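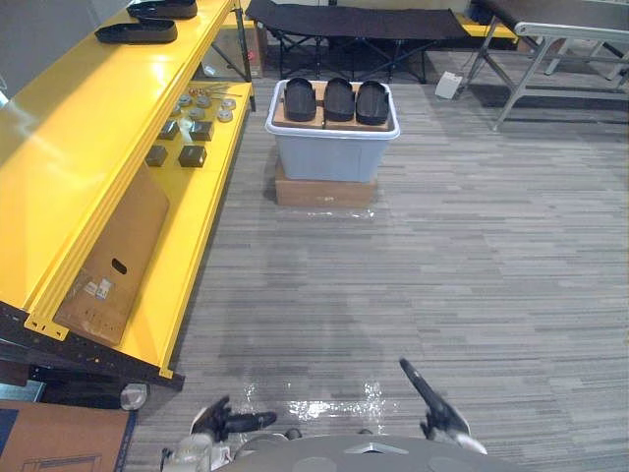
Ffion Maddocks wants the foam trays counted first, before anyone touches the small hardware, and Iolo Howells says the other way round. We went with Ffion. Order of the sheets follows that.

Wumley parts room - inventory data card
version 2, Dec 10, 2020

What it is
Stock list for the Wumley room, trays and fittings mostly. Plain CSV, one row per item per location. 275 rows. Replaces the old Meredith list from May, which had the bins under two different names. Don't merge the two.

Files
trays.csv - black foam trays, the shoe-shaped ones
hardware.csv - gray metal discs, thin rods or screws, dark square blocks
furniture.csv - yellow shelving on casters, folding table, cot, bins
packing.csv - cardboard, flattened and not, plastic film

Columns
item, place, count, state, note
place is one of: shelf_upper, shelf_lower, bin_top, floor, table
state is out, packed or gone. Blank means not checked yet, NOT zero.

Notes on counting
Trays on the yellow upper shelf are shelf_upper. Trays on the cardboard across the gray bin are bin_top, even though the bin itself is up on a box. Had these as "floor" in version 1, fixed now.
Discs get counted loose. Rods and screws share a code (rod_scr) - too many arguments over which is which.
Flat boxes leaning on the shelf go in packing, place = floor. Clear film too, one row per peice.
Cot is furniture. Yes, still.

Known problems
- hardware.csv has some doubled rows from the Avis import, up to 193. Clean before you sum anything.
- Labels on boxes not typed in. Iolo has a start on this.
- Tray sizes missing. Left and right not seperated either.
- Item codes over 900 are from Clillia stock and shouldn't be in here. Delete if you see one.

Updating
Edit the CSV, add your initials in note, bump the version line up top. One person per shelf at a time please - we had two sets of numbers for the lower shelf last round and had to redo both.
Moved something? Change place, leave count alone.

To do
table rows
codes for the film
ask Ffion if the bin lids count as packing or furniture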